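We use cookies to improve your experience on this site. By continuing to browse, you agree to our cookie policy. Accept | Manage settings

A Patient Voice in Small Claims

Darius Oprea talks the way some people cook, slowly and with plenty of tasting along the way. He has been helping people through small claims court in Lambert for 20 years, and when I asked how it started he went all the way back to his aunt's broken furnace (a wonderful story, and much too long for this page!).

"Most folks walk in scared," he told me. "They think the judge is going to shout at them. Then the judge asks what happened, and they can't remember the date."

His advice is to write everything down on one sheet, in order, and bring two copies. He is just as firm about receipts, which he likes to see taped flat.

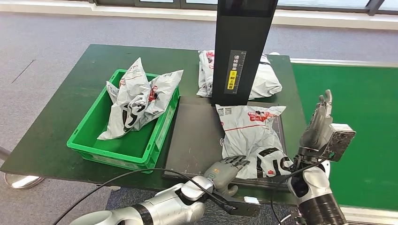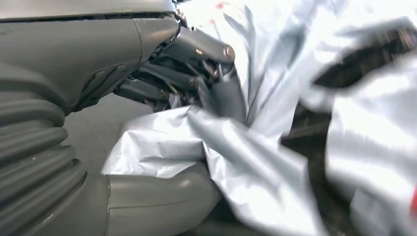 The new filing rule

Since September, the court has let people file by mail as well as at the counter, and Darius is delighted, although he does worry about deadlines. "You get 31 days to answer, and people hear 'a month' and put it on the refrigerator and forget it," he said.

He still sits at his table outside the clerk's office 4 mornings a week, and he told me he would be glad of some company if anyone from Staklow cares to drive over.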